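Chapter 3
Delegated Powers and the Limits of Parliamentary Scrutiny

Legislatures do not write most of the law that binds citizens. In a typical parliamentary system, an act sets out the main rules and then authorizes ministers to supply the detail by regulation. A reader who opens only the statute book will therefore miss much of what officials apply from day to day. This chapter examines how such powers are granted, how they are reviewed, and why the review is often weak.

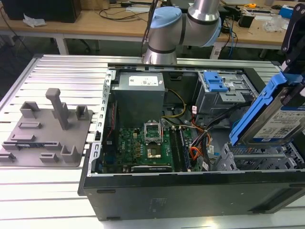 A delegated power normally has a stated purpose, a named holder, and a procedure for its use. Courts read the purpose first. Where it is stated broadly, ministers gain wide discretion and judges have little to measure it against. Drafters of technical legislation face this problem often. A rule on the disposal of office equipment, for instance, may have to decide whether a hard drive mounted in a plastic caddy is one article or two, and few members of a legislature would wish to debate the point on the floor. Delegation is the usual answer. The difficulty begins when the same form of words is used to settle questions of taxation, liberty, or the structure of public bodies.

Two procedures are common. Under the negative procedure, a regulation takes effect unless the chamber votes to annul it within a fixed period. Under the affirmative procedure, it has no lasting effect until the chamber approves it. Riis, in his study of a single parliamentary session, examined 1,864 regulations. Of these, 270 followed the affirmative procedure, 52 were debated for longer than an hour, and 3 were rejected.
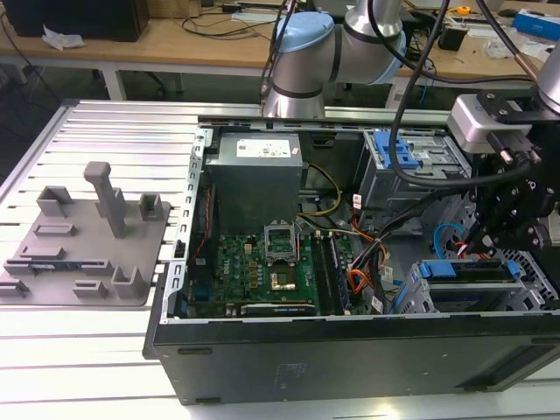 These figures should be read with care. A low rate of rejection may show that ministers consult well and withdraw doubtful drafts early. It may also show that members, who usually cannot amend a regulation, are unwilling to lose the whole of it over one defective clause. Bjarke Riis favors the second reading. Gunnlaugsson, whose work is discussed in the next section, gives more weight to the first.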